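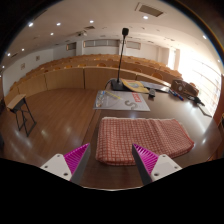
Brerus の株主割当増資、引き受けるか、権利を売るか

掲示板トップ > 海外株式 > 個別銘柄の相談

hosoi_michi さんの投稿(スレッド作成者)
はじめまして。日本語は母語ではありませんので、用語の間違いがありましたら教えてください。

Brerus の株を長く持っています。先日、株主割当増資の案内が Morklow 証券の口座に届きました。条件は、17株につき新株を3株、一株18ユーロで買えるというものです。今の株価は38ユーロですから、18ユーロというのはとても安く見えます。

私の理解では、選ぶ方法が三つあります。
・お金を払って新株を買う
・権利を市場で売る
・何もしない

案内は八月の休みのあいだに届いていたので、私が読んだのは受付が始まった後でした。お金を払うことはできますが、この会社だけ多くなりすぎるのが少し心配です。皆さんはどうされますか。資金の使い道は Durken の工場の買収だと書いてあります。

kaigai_nemuri さんの投稿
迷うところではないと思います。38ユーロの株を18ユーロで買えるのですから、買わない理由がありません。私は全部引き受けます。半額以下ですよ。

tanuki_ledger さんの投稿
kaigai_nemuri さん、その計算は危ないです。新株が出れば、一株の価値はそのぶん薄くなります。ですから38ユーロのまま残るという前提は使えません。

17株を持っている人で計算してみます。
今の価値 17 × 38 = 646
払うお金 3 × 18 = 54
合計 700
株数は20株になりますので、一株は35ユーロです。

つまり理論上は、権利が離れた日に株価は38から35に下がります。新株では一株につき17ユーロ得をして、3株で51ユーロです。一方、もともとの17株では一株につき3ユーロ損をして、これも51ユーロです。差し引きはゼロになります。

kaigai_nemuri さんの投稿
計算は分かりました。しかし実際の株価は理論の通りに動かないでしょう。前に別の会社の増資で引き受けたとき、株価はあまり下がらず、私は得をしました。

tanuki_ledger さんの投稿
その会社では市場全体が上がっていたのかもしれません。一回の経験からは何とも言えないです。もちろん、理論より上に行くことも下に行くこともあります。私が申し上げたいのは、「18ユーロだから得」という考え方では判断できない、ということだけです。

hosoi_michi さんの投稿
ご丁寧にありがとうございます。紙に書いて、自分でも同じ数字になりました。

そうしますと、何もしない場合はどうなりますか。案内には「権利は失効します」と書いてありますが、その後にお金が戻るかどうかが読み取れませんでした。

yuugata_coupon さんの投稿
横から失礼します。何もしないのが一番悪い選択になる可能性があります。上の計算のとおり、権利一つには3ユーロの価値があります。失効すれば、その価値を受け取らないまま、株価の下がったぶんだけを負担することになります。

会社によっては、残った権利に対応する新株をまとめて売り、18ユーロを超えたぶんを株主に返す仕組みがあります。Brerus の目論見書では、私が読んだ限り、その仕組みは書かれていませんでした。英語版の「Unexercised rights」という節です。読み違えていたらすみません。

minato_no_hito さんの投稿
私も読みました。返金はないという理解で合っていると思います。ただし Morklow では、指示がない場合に権利を自動で売ってくれることがあるそうです。口座の種類によって違うようなので、窓口に聞いたほうが安全です。

yuugata_coupon さんの投稿
自動で売るというのは、昔の規約ではありませんか。私の口座では、指示がなければ失効すると書いてあります。

minato_no_hito さんの投稿
私の口座は古い種類なので、そのためかもしれません。私の書いたことは自分の口座にだけ当てはまると考えてください。訂正します。

hosoi_michi さんの投稿
先ほどログインして確認しました。私の口座は「指示がない場合は失効」でした。それから、締切が会社の締切より2営業日早いことに気づきました。会社の案内だけを読んでいたら、間に合わなかったと思います。

tanuki_ledger さんの投稿
締切は必ず証券会社のほうを見てください。権利を売る場合はもっと早いことが多いです。権利の取引は、払い込みの締切より先に終わります。

kaigai_nemuri さんの投稿
それは知りませんでした。私も確認します。

ところで、大株主の Thevar が自分の割当を全部引き受けると発表しています。これは良いサインではないでしょうか。会社のことを一番よく知っている株主がお金を出すのです。

yuugata_coupon さんの投稿
悪いサインではありませんが、強いサインとも思いません。Thevar は引き受けなければ持分が薄まって、取締役を推薦する力が弱くなります。私たちのような小さい株主とは事情が違います。

kaigai_nemuri さんの投稿
事情が違っても、出すお金は本物のお金です。Durken の買収に反対なら、Thevar は総会で反対できたはずです。賛成したのですから、値段は妥当だと見ているのでしょう。

yuugata_coupon さんの投稿
その点は同意します。ただ、妥当な値段と安い値段は別です。私は Durken の工場の利益率が書かれていないことが気になっています。売上だけ書いてあって、利益は「統合後に開示」となっています。
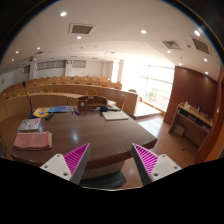 2 / 3 ページ

minato_no_hito さんの投稿
利益率の件ですが、目論見書の後ろのほうにある見積財務情報から、少し推測できます。両社を合わせた営業利益から Brerus だけの営業利益を引くと、Durken のぶんが出ます。ただし調整項目がたくさん入っているので、私はあまり信用していません。引き算の結果はプラスでした。赤字の工場を買うのではないようです。

yuugata_coupon さんの投稿
ありがとうございます。その表は見落としていました。調整項目の注を読みましたが、のれんの償却のところが私には難しかったです。プラスという結論は私も同じになりました。

sanpo_saiken さんの投稿
初めて書きます。私は Brerus の社債のほうを持っています。債権者の立場から申しますと、今回の増資は歓迎です。買収を借金だけで行うより安全になります。株主の方にとっても、金利の負担が増えないことは悪くないと思います。

kaigai_nemuri さんの投稿
債権者の方が喜ぶ増資は、株主にはあまり嬉しくないことが多いです。安全になるぶんの費用を、株主が払っているわけですから。

sanpo_saiken さんの投稿
否定はしません。

hosoi_michi さんの投稿
いろいろな立場の意見を読めて、勉強になります。

一つ質問があります。権利の一部を売って、そのお金で残りの権利を使うことはできますか。追加のお金を出したくない場合に、そのような方法があると聞いたことがあります。

tanuki_ledger さんの投稿
できます。英語では tail swallowing と言うことがあります。日本語の決まった言い方は知りません。

考え方は簡単です。権利を売って入るお金と、新株に払うお金が同じになるように、売る数を決めます。権利の値段が動くので、ぴったり同じにはなりません。手数料も引かれます。株数が少ない方ですと、手数料のほうが大きくなって意味がないこともあります。

それから、権利は17個そろって新株3株になりますから、端数が出ます。端数のぶんは忘れないで売ってください。金額が小さくても、失効させるのはもったいないです。

minato_no_hito さんの投稿
Morklow の画面では、売る指示と引き受ける指示を同時に入れられません。先に権利を売って、約定してから、残りを引き受ける手続きになります。画面の名前は「コーポレートアクション」の中の「任意の選択」です。私は最初、通常の注文画面を探してしまいました。

hosoi_michi さんの投稿
私も通常の注文画面を見ていました。権利の売却は通常の注文画面で、引き受けは「任意の選択」のほう、という理解で正しいですか。

minato_no_hito さんの投稿
はい、売却は通常の注文画面です。私の書き方が悪かったです。引き受けだけが「任意の選択」の中にあります。権利は Brerus の株とは別の銘柄として、保有一覧の下に表示されます。名前の最後に RTS と付いているものです。

kaigai_nemuri さんの投稿
税金はどうなるのでしょうか。権利を売った場合、売った金額が全部利益になりますか。

yuugata_coupon さんの投稿
それは住んでいる国と口座によって答えが変わりますので、この掲示板で断定するのは避けたいです。取得費をゼロと見る国もありますし、元の株の取得費を分けて考える国もあります。税務署か税理士の方に聞いてください。

sanpo_saiken さんの投稿
賛成です。取引報告書は紙かPDFで必ず残しておいてください。権利は取引が終わると保有一覧から消えるので、後から調べるのが大変でした。私は別の会社の権利で苦労しました。

kaigai_nemuri さんの投稿
分かりました。保存します。

考え直しましたが、私はやはり全部引き受けます。理由は18ユーロという値段ではなくて、Durken の買収に賛成だからです。最初の書き込みの理由は間違っていました。結論は変わりません。

tanuki_ledger さんの投稿
それなら筋が通っていると思います。私は反対の結論で、権利を全部売るつもりです。Brerus の割合をこれ以上増やしたくありませんし、買収の後の一年は数字が読みにくいと考えています。

kaigai_nemuri さんの投稿
売るのでしたら、私のような人が買い手になりますね。高く売りつけないでください。

hosoi_michi さんの投稿
皆さん、本当にありがとうございました。私は一部を売って、残りを引き受ける方法にします。私の株数では手数料がどのくらいになるか、先に Morklow に電話で聞きます。結果は次のページに書きます。

minato_no_hito さんの投稿
電話は夕方が混みます。私は午前中にかけて、すぐにつながりました。締切の前の日は避けたほうがよいと思います。

前のページへ | 次のページへ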